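Household robots: your questions

Last updated Monday, March 25, 2019

Which chores can a machine do on its own today?

Vacuuming a flat floor, mowing a plain lawn and washing dishes once someone has loaded them. The machines that do these jobs well each do one thing. A machine that goes from room to room and deals with whatever it finds is still a research project.

What about tidying up?

Tidying is much harder than cleaning. The machine has to know what each thing is, pick it up without damage and decide where it belongs. Each of those has been shown in a laboratory. Doing all three in an ordinary bedroom or kitchen, all day, is another matter.

Can a robot fold laundry?

Slowly. Towels are possible if they are handed over one at a time. Duvet covers and fitted sheets are beyond anything you can buy.

Is it any easier on the shop floor?

Yes, where the goods are boxed and the shelves don't move. Marjorie Stockdale ran a shelf-filling trial at the Brumen warehouse last June with 400 different products. Tins and cartons went well. Netted fruit and anything in a soft bag was passed back to staff.

Why is fruit and veg a problem?

No two pieces are the same shape, they roll, and they bruise. A grip that holds a carrot firmly may mark a plum. Trays and plates help a little by keeping things in one place, but shiny surfaces and clear plastic can confuse the sensors.

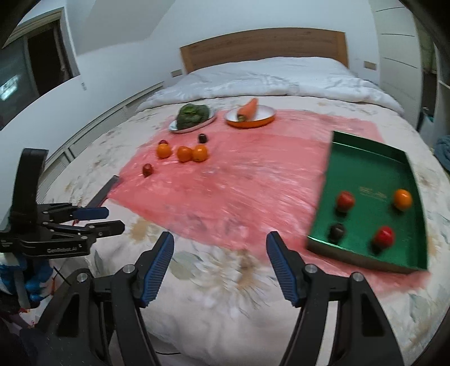

Will a robot put my shopping away in the next few years?

Not the whole shop. Expect machines that can move a few known items from a fixed spot to another fixed spot, with someone nearby to help when one is dropped.

How much would one cost?

We don't quote prices for machines that aren't on sale. A single research arm can cost more than a small car, before anyone has been paid to set it up.

Who answers these questions?

Rhona Cruickshank at Bitbridge. Send new ones through the contact form and allow 6 working days.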